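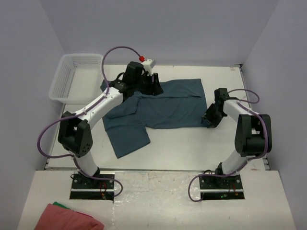
How much room do two arms need to fold a shirt? More than one arm needs to do anything else, and most of the extra goes on keeping them out of each other's way.

I've been building this in the shared workshop in Stivetport since August. My first table was too small. Each arm worked well alone, but whenever both went for the middle the elbows swung out and I had to hit the stop. I moved the bases apart by 80 mm and that cured most of it.

The panels round the back and sides went up next. They are plain on purpose. The software was picking up coat hooks and a radiator as bits of cloth, and it stopped doing so once there was only a flat pale colour behind the table.

Cables took longer than I'd like to admit. The purple ones run from the gripper down to the base, and I started with them tied tight along the arm. One pulled out of its plug at full stretch. Now they have big loose loops at the elbow and another at the base. It looks untidy but I haven't lost a connection since.

Shirts are still hard. Long sleeves are the worst — they end up under the body and the arms can't tell a sleeve from a hem. Out of the last 30 tries I'd call around half a proper fold. Trinity Whitfield, who has the bench opposite, thinks I should do towels until it's reliable. She may be right, but I don't own many towels.

Still to do: softer tips for the jaws, a slower approach near the table top, and a lid for the power supply. I've ordered the tips from Skalleo and will write them up when they've been on for a week or two.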